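Inura remote teaching kit, reviewed by Maribeth Macapagal
2025-09-22

I've had the Inura kit for 12 weeks now and I'm still a little giddy about it! You put on the gloves and headset, the humanoid copies your arms, and every run gets saved as a lesson. My first task was tidying: a big off-white container, a cloth bundle, a low shelf.

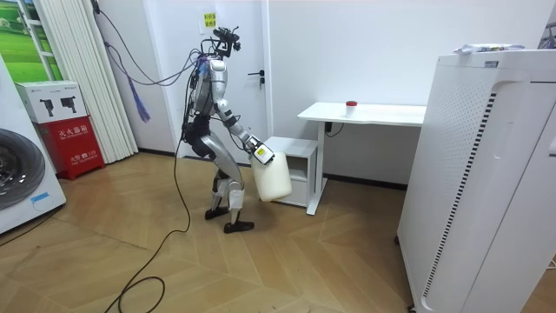
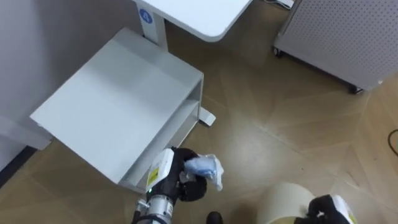 What won me over is the wrist tracking. I could turn my hand over slowly and the robot's followed without that jelly-like lag I remember from my old setup (sorry, Lustden). Grip is harder. You feel nothing through the gloves, so soft stuff takes practice, and Mireille Twal got the knack well before me. Recalibrating after each break takes nine minutes, and I'd love to see that cut down. The replay editor, though – so good! Trimming a clumsy start is one drag of the mouse.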